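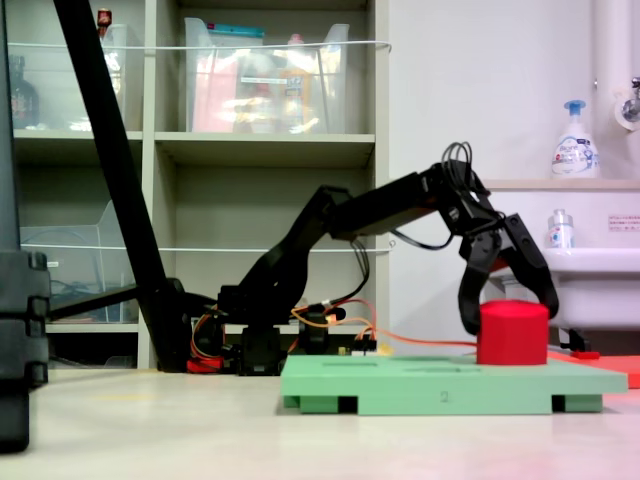 Kustgate desk arm with its two-fingered gripper lowered over a red cylindrical block.

Kustgate Desk Arm Kit - Data Card
27/09/2018, Junov product documentation office

Summary

The Kustgate is a small servo-driven arm supplied by Junov for teaching and bench trials. This card accompanies the Rondness recordings, which are offered with the kit on request. It should be read together with the assembly guide.

Contents of the recordings

The Rondness set holds 464 recorded attempts at block handling and shape placement. Of these, 292 are marked as complete. The remainder are kept in full, as failed attempts are of use to those who train or test control software. No attempt is longer than 90 seconds. 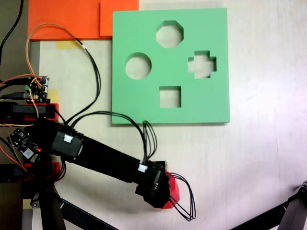 Each attempt is stored in its own folder with joint positions, gripper commands and a short text note. Purchasers should observe that joint positions are given in degrees - earlier releases used servo steps, and the two must not be mixed.

Intended use

The kit and its recordings are suitable for supervised work indoors. They are not intended for lifting people, food or hot items, nor for use by children without an adult present.

Known limits

Wiring on the arm is exposed and should be checked before power is applied. The set covers a single bench arrangement, and results may differ under other lighting.

Licence and support

The recordings may be copied for teaching and research, provided that this card is kept with them. Requests for repair are handled by Dissanayake under the 3 year service plan.

Contact: Junov support desk | © 2018 Junov | Back to top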